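3/24/25

Second week of teleop on the block task. I moved the whole setup over to the butcher-block table in January and I'm still getting used to it.

The task is dull on purpose. Big toddler-size building blocks go on the table, and the two arms put them in an orange basket at the back. I drive both arms by hand from the leader pair, one leader per follower. An episode ends when the table is clear and I tap the foot pedal.

I have 503 episodes saved, and I'll probably throw out the first batch. My early driving was bad. I would stop halfway to a block, think, and then carry on, and the policy picked up the stopping. When I trained on those, the arm hung over the table doing nothing for seconds at a time. Now I decide the order before I start and don't change my mind.

A few notes on driving:

- Move one arm at a time unless the blocks are far apart.
- Come in square to the long side. Corner grabs slip.
- Open the gripper fully over the basket before backing out.
- Take a break after 4 sets. My wrists get sloppy before I notice.

Blocks lying on their side are still the worst. The studs get in the way of the fingers, and I usually need a second try. I keep those retries in. 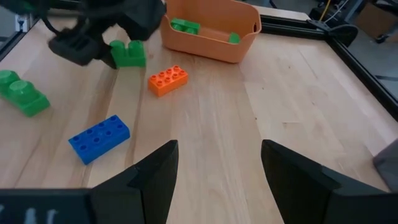 *Wrist view from one arm, with the other arm holding a green block. Two green pieces are in the basket.*

Next I want to get 400 clean episodes at the new pace and retrain from scratch. I also need to shorten the leader cables.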